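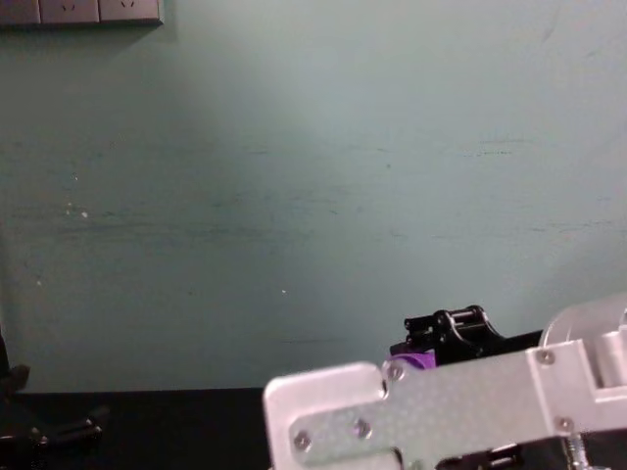 Was wird in dem Projekt Vorar untersucht?

Wir untersuchen, wie viele Demonstrationen ein zweiarmiger Roboter braucht, damit er eine gelernte Bewegung auf eine neue Anordnung der Gegenstände übertragen kann. Die Methode heißt bei uns „verankertes Nachahmungslernen“. Das Modell sagt keine absoluten Positionen voraus, es rechnet alle Bewegungen relativ zu einem Anker, zum Beispiel zum Rand eines Gefäßes.

Wie groß ist der Datensatz?

Er enthält 2354 Demonstrationen. Davon sind 932 mit Ankerpunkten von Hand versehen, die übrigen werden automatisch ergänzt. Die Anmerkungen von Hand hat vor allem Folasade Sani gemacht, und sie hat auch die Anleitung dazu geschrieben. Wer eigene Daten anmerken möchte, soll bitte zuerst Abschnitt drei dieser Anleitung lesen, denn dort ist erklärt, was bei verdeckten Rändern gilt.

Warum arbeiten Sie mit so einfachen Gegenständen?

Ein Becher hat wenige Merkmale, und sein Rand ist als Anker gut zu definieren. Mit einem komplizierten Werkzeug wüssten wir bei einem Fehler nicht, ob der Griff oder der Anker falsch war. 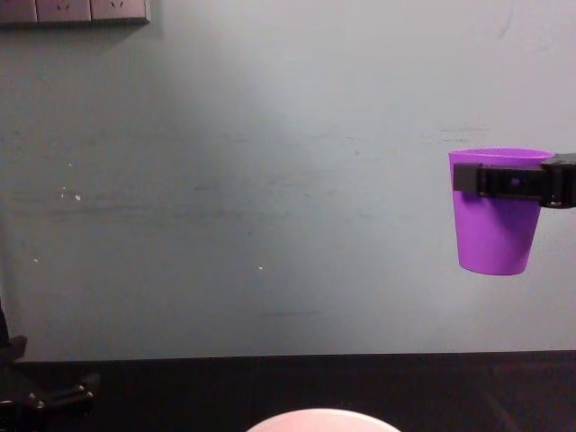
Dazu kommt, dass andere Gruppen solche Gegenstände leicht beschaffen können. Die Gruppe in Misbridge hat unsere Versuche mit eigenem Geschirr wiederholt und kam zu einer ähnlichen Reihenfolge der Verfahren, obwohl die Erfolgsraten insgesamt niedriger waren.

Welche Kameras werden verwendet?

Das Modell bekommt zwei Ansichten, eine auf Brusthöhe und eine vom Kopf. Auf Brusthöhe liegt der untere Teil des Tisches oft außerhalb des Bildes, vom Gefäß auf dem Tisch ist dann nur der Rand zu sehen. Der Anker muss in diesem Fall geschätzt werden.

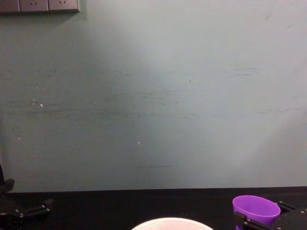 Ansicht auf Brusthöhe: Becher im rechten Greifer, Schale am unteren Bildrand.

Genügt nicht die Kopfansicht allein?

Für die Position auf dem Tisch meistens schon. Für die Höhe eines gehaltenen Gegenstandes war sie in unseren Versuchen schlechter. Tanko Garba hat beide Varianten mit je 14 Anordnungen verglichen, und nur mit beiden Ansichten zusammen blieb der Höhenfehler stabil.
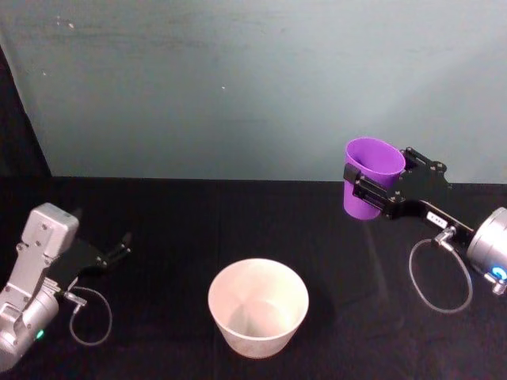 Kopfansicht: violetter Becher angehoben, weißes Gefäß auf dem Tisch.

Wo liegen die Grenzen der Methode?

Wenn der Anker selbst bewegt wird, verliert das Modell nach kurzer Zeit den Bezug. Auch durchsichtige Gefäße machen Schwierigkeiten. Eine Lösung haben wir noch nicht, Cheng-en Yip arbeitet an einer Variante, bei der der Anker laufend neu bestimmt wird.

Wie lange dauert das Training?

Bei uns über acht Stunden auf einem einzelnen Rechner. Mit weniger Speicher ist es möglich, aber man muss die Bilder verkleinern, und dann werden die Ankerpunkte ungenauer.

Kann ich die Daten bekommen?

Für Forschung und Lehre ja. Schreiben Sie bitte an Ebere Oyelaran am Standort Filtholm und nennen Sie Ihre Einrichtung sowie den Zweck. Die nächste Fassung des Datensatzes ist für Dezember geplant.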